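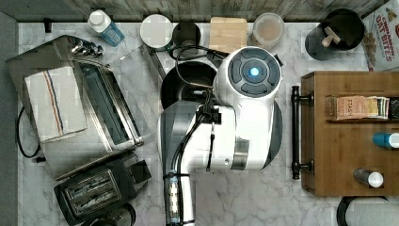

Section 4: Casting and Finishing Your First Pieces

By now your Seswood tabletop casting kit is unpacked, the silicone molds are washed, and you've picked a spot to work. Good! This section takes you from dry mix to a finished piece you can put on a shelf or hand to a friend. Read it all the way through once before you open the mix, as the stuff starts to stiffen sooner than most people expect.

The steps are the same for the tealight holder, the arch, and the little bowl. The candlestick (mold 3839) has a deep, narrow neck and gets its own notes at the end.

4.1 Before you mix

1. Put on the dust mask and gloves. The powder is very fine and it will dry out your skin.

2. Cover your work surface with the plastic sheet from the kit or an old trash bag taped flat. Newspaper soaks through.

3. Check that the surface is level. Set a shallow dish of water down and look at it from the side. If the water sits higher at one end, fold up some cardboard and shim the mold tray.

4. Wipe the inside of each mold with the tiniest bit of release oil on a soft cloth. You want a faint shine and no puddles.

CAUTION: The dry mix contains cement. Keep it away from eyes, kids, and pets. If any gets in your eyes, rinse with plenty of clean water right away and get medical help.

4.2 Mixing

1. Pour the water into the mixing cup first, up to the lower line.

2. Add the powder a scoop at a time, stirring slowly. Slow stirring keeps air out, and air is what makes those pinholes on the surface. (Plenty of people love pinholes! If you're one of them, stir however you like.)

3. Scrape the bottom and the corners of the cup. There is always a dry clump hiding there.

4. Stop when the mix runs off the stick like pancake batter. If it drops off in lumps, add a teaspoon of water and stir again. If it runs like milk, add half a scoop of powder.

5. For color, stir in the pigment now. The Walel pigments that come with the kit are strong, and the color you see wet dries quite a bit paler. Two level spoonfuls of charcoal gives a soft slate, and one spoonful of clay pink gives a color so close to a terracotta pot that we keep making more of it.

NOTE: For a marbled look, split the mix between two cups and color only one. Pour them into the mold from opposite sides and leave it alone. Stirring turns it to plain gray.

4.3 Pouring

You have 20 minutes from the time the water and powder meet. Set a timer the first few times.

1. Fill the mold halfway, pouring in a thin stream into one corner so the mix pushes the air out ahead of it.

2. Tap the sides of the tray with the stirring stick. Bubbles will rise and pop, and it's very satisfying to watch.

3. Fill to just under the rim and tap again.

4. Drag the flat edge of the scraper across the top once. That surface becomes the base of your piece, so a little roughness is fine and the felt pads will cover it.

5. Lay a piece of plastic wrap loosely over the tray and walk away.

CAUTION: Never rinse leftover mix down a sink or a toilet. It will set in the pipe. Let it harden in the cup, flex the cup, and drop the chunk in the trash.

4.4 Taking the piece out

Leave everything in the mold for at least 17 hours. In a cold garage in January, give it a full day and a night. The piece is ready when it feels hard all over and a fingernail leaves no mark on the base.

1. Pull the mold walls gently outward, working your way along each side.

2. Turn the mold over onto a folded towel.

3. Press on the back with your thumbs and let the piece slide out. If one corner sticks, go back to pulling the walls. Don't pry with a knife, as it will nick both the piece and the silicone.

4. Stand the piece on a rack where air can reach all sides.

The color may look blotchy at this stage. It evens out over the next several days as the water leaves, and seeing it change each morning is half the fun.

4.5 Sanding and sealing

1. Start with the coarse pad on the base and any sharp rim, then switch to the fine pad. Wet the pad to keep the dust down.

2. Wipe with a damp cloth and let the piece dry completely.

3. Brush on one thin coat of the Maldonado wax sealer, wait until it turns hazy, and buff with a dry cloth. A second coat deepens the color and gives a gentle sheen.

4. Stick on the felt pads.

CAUTION: The sealer is not food safe. The little bowl is lovely for rings, keys, or seashells, but don't serve snacks in it. Never leave a lit candle unattended, and only use tealights in metal cups.

4.6 Notes for the candlestick, mold 3839

Mix this one slightly thinner than the others so it flows into the neck. Fill the neck first, tap, then squeeze the mold a few times before filling the rest. Insert the Emeseo brass sleeve with the flared end toward the outside and check that it stands straight. Leave this piece in the mold for 2 full days, since the neck is the last part to gain strength and it can snap if you rush.

If it does snap, keep the parts. A broken neck glued with epoxy and brushed along the seam with gold mica powder makes a gorgeous candlestick in its own right.

4.7 Cleaning the molds

Wash in lukewarm water with a drop of dish soap, rinse, and air dry. Store flat with nothing on top. Molds stored on their sides lean over time and your next castings will lean too.

Go to Section 5 for inlays, pressed leaves, and two-color layers.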